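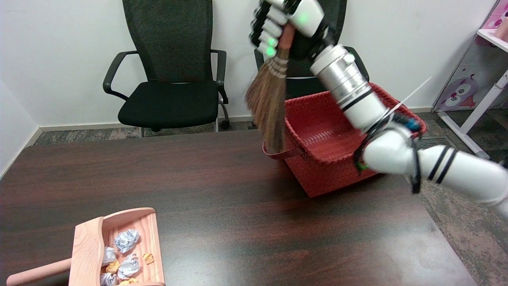

How do you teach a robot a chore like sweeping up? You do the chore yourself, through the robot's own arms, over and over, and you keep a recording of every try.

I had read that sentence in one form or another plenty of times before I visited the Gillis lab, and I thought I understood it. Then I got to try it, and wow, I did not understand it at all!

The visit was an open afternoon in December, for people who had signed up through the Dantas makers' club. We were split into small groups, and mine went with Tainá Coutinho, who runs the teaching sessions. She skipped the slides (bless her) and took us straight into the room where the work gets done. It's a plain white room with office chairs and a wooden table, and the things on the table could have come out of anyone's kitchen closet: a short hand broom with natural bristles, a wooden dustpan, crumpled bits of white and yellow-orange paper for trash, a red woven basket. The arm had the broom in its fist when I took my picture, green lights glowing on the fingers, and I'm a little embarrassed by how long I stood there grinning at it.

The system they use to steer it is called Zada. You put on a pair of gloves and a light harness, and the robot follows your arms and fingers. There's a short delay. Tainá said you stop noticing it after a day or so. I had ten minutes, so I noticed it the whole time.

My job was to sweep the paper onto the dustpan. First you have to hold the broom, and the trouble is that you can't feel it. My hand was closed on nothing, and across the table a hand was closed on a handle, and I had to judge by eye whether that grip was any good. On my first try the broom twisted around and I swept with the side of it. On my second I pushed down so hard that the bristles bent flat and the paper just sat there. It took me 3 tries to get one ball onto the tray, and I yelled like I'd scored a goal.

Tainá was very kind about it, but she was also watching for things I hadn't thought about. I kept stopping in midair to think. A person can do that, she told us, but if you record it, the robot may learn that a pause belongs there. So the people who do this for real plan the motion first, then move steadily. If they fumble, they let the fumble and the recovery both stay in, provided the recovery is a clean one. That surprised me – I would have guessed they threw out everything messy.

They had 191 recordings of the sweeping task as of that afternoon, she said, with the paper scattered differently each time. One of the regular operators did a few while we watched. Small strokes, wrist barely turning, and very quiet! The part I liked best was how he let the bristles drag lightly instead of pushing. You could tell he had swept a lot of paper.

Someone in our group asked about guiding the arm by hand, just grabbing it and moving it through the job. They do that too, on an older setup called Dilel in the next room, and we got a quick turn. It felt heavier than I expected, like walking a sleepy dog. It's good for simple reaches, Tainá said, but with a many-fingered hand you run out of hands of your own pretty fast.

If you get a chance to go, wear short sleeves, as the gloves come up past the wrist and my sweater cuffs bunched under them. Parking is behind the building, and the side door is the one that's open – I walked all the way around to the front first. I've already put my name down for the next one, and I've been practicing at home with my own dustpan.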